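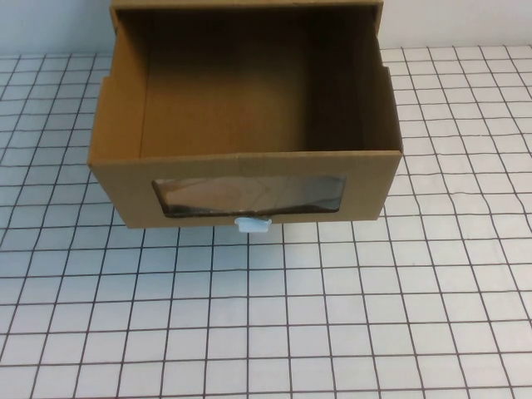
Windowed carton on the gridded bench, front panel towards the viewer.

To: Pilliser equipment planning list
Date: Oct 18, 2020
Subject: Re: Packing cell, second-phase purchases

Dear colleagues,

Thank you for the comments received on the draft schedule. I reply to the point raised by the Wako site, quoted here:

> The draft allows for 2 arms and 4 grippers. We handle 39 carton types, and 11 of them have a clear plastic window in the front. Suction cups would have to keep off the plastic. Could the budget line for grippers be held until the windowed types have been tried?

The request is accepted. The order for the two arms will go forward to Hurkudura as planned, as their delivery terms lapse at the end of October. The gripper line will be held, and the sum carried as a reserve under the same heading.

Sites are asked to note that an open carton with no lid or flaps offers little to a suction tool from above except its inside floor. The windowed type also leaves only a border of board on the front panel. Pendelus has been asked to quote separately for a finger gripper that takes the side walls — the quotation should include spare pads and fitting.

The bench, the printed grid and the fixed camera are already paid for and should not appear in any site return. Training costs remain with the sites.

Revised returns should be sent to me on the usual form, with carton types listed by site code.

Yours sincerely,
Feven Gebretsadik
Equipment Planning, Pilliser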